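Visit Report: Budget Open Day at Floltov State College, Drekevton Campus

The college opened its finance office and two teaching buildings to the public on a Saturday in January, ahead of the state appropriations hearings.

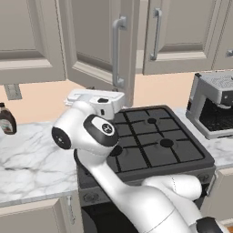
Doors opened at 9:30 a.m. and the first session began at ten in the Baumgart Building, second floor. Visitors received a printed packet with the operating budget, the tuition schedule and a one-page summary of the state funding formula. The packet used last year's enrollment figures. A corrected sheet was handed out at the break.

The formula session took up most of the morning. State support at Floltov is paid per weighted credit hour. Lecture courses in the humanities carry the lowest weight, laboratory science sits in the middle, and nursing and engineering courses carry the highest. Credit hours are counted on the twelfth class day, so a student who drops in week four still counts for the full term. The count used for the current budget period was 3,944 full-time equivalent students across both campuses.

The presenter worked through one example on the board, a four-hour chemistry course with a full section. The arithmetic was clear. It was harder to follow how the base amount per hour is set, and two people asked about it. The answer was that the legislature sets it late in the session and the college plans against last period's rate until then. If the rate falls, the college first holds open positions vacant, then delays equipment purchases. Raising tuition midyear is not permitted under board policy.

A handout compared funding sources over several budget periods. The state share has declined in each one shown, and tuition and fees have made up most of the difference. The chart did not separate mandatory fees from course fees, and I would have liked to see that. Course fees at the Drekevton campus vary widely by program, and a combined line hides the change.

The tour after the break covered the science wing and the library. The science wing was built for fewer sections than it now holds. Evening labs run until 10 p.m. four nights a week to make up for the shortage of rooms. Ventilation in the two oldest labs is the top item on the deferred maintenance list. The list is ranked by safety first and by cost second, and it can be requested from the facilities desk. In the library, the group study rooms are booked online in two-hour blocks, and print journal holdings have been cut back to titles with no electronic version.

Parking deserves a note for anyone going next time. The lot on the Jalldale side has 88 spaces open to visitors and was full before the first session. The overflow lot is a 12-minute walk, uphill on the way in. The shuttle between campuses does not run on weekends.

The afternoon session dealt with financial aid. The college sets aside a fixed portion of tuition revenue for need-based grants, as state law requires. Roughly 300 students received a grant from this fund last fall. Awards are made in the order in which complete applications arrive, and the fund normally runs out before the spring term. Staff said a move to a single priority deadline is under review. Part-time students taking fewer than six hours are not eligible under the present rules.

Questions at the end were mostly about the transfer agreement with the Jalldale campus. General education credits transfer in full. Technical credits are reviewed course by course, and a review takes up to five weeks. Students who plan to move in the fall should file by the end of March.

The slides are to be posted on the finance office page with the corrected enrollment sheet. Written questions can be left at the front desk in the Baumgart Building until the hearings begin.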